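Search reports Enter keyword Go

Folding Methods for Knitted Garments: Project Report
Textile Care Option, Cuvthorpe

1. Aim

The project compared two ways of folding knitted tops for shelf storage. The first was the flat fold, in which the sleeves are laid behind the body and the garment is halved. The second was the file fold, in which the garment is reduced to a strip and stood on its edge. The measures were folding time, height of the finished pile and visible creasing after storage.

2. Materials

The sample consisted of 24 knitted tops in mixed sizes, borrowed from the Amato clothing store and washed once before the trials. Each was given a paper tag with a sample number. A steel rule and a stopwatch were used throughout. The storage boxes were the Drulico type already in the workroom, with an inside depth of 45 cm.

3. Method

Every garment was folded by both methods, with the order reversed for half the sample. Timing began when the garment touched the worktop and stopped when the last fold had been pressed flat by hand. Folded garments were stored for 2 days and then opened under the same lamp. Creases were graded as none, slight or marked. A garment that slid or opened during folding was started again, and the failed attempt was left out of the timings – this should be changed in any repeat.

4. Results

The flat fold was quicker for most garments. The file fold made better use of the box but took longer to learn, and the early timings are probably too high for that reason. Creasing was mostly slight in both cases.

Marked creases were usually traced to cloth doubled under before the main fold was made.

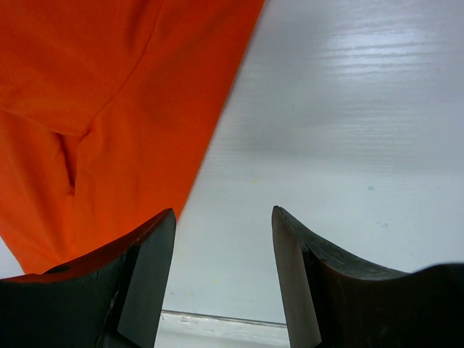 Hidden doubling is harder to find in a knit than in a woven shirt, as the fabric gives and the outline still looks correct. The outer edge is therefore a poor guide. On the orange cloth the right edge runs fairly straight, yet further in there is a narrow pinched fold with a dark slit of shadow. A check across the whole surface was added to the method before each fold.

5. Further work

A larger sample of 50 garments, including heavier knits, is planned for January.

Last updated: August 2001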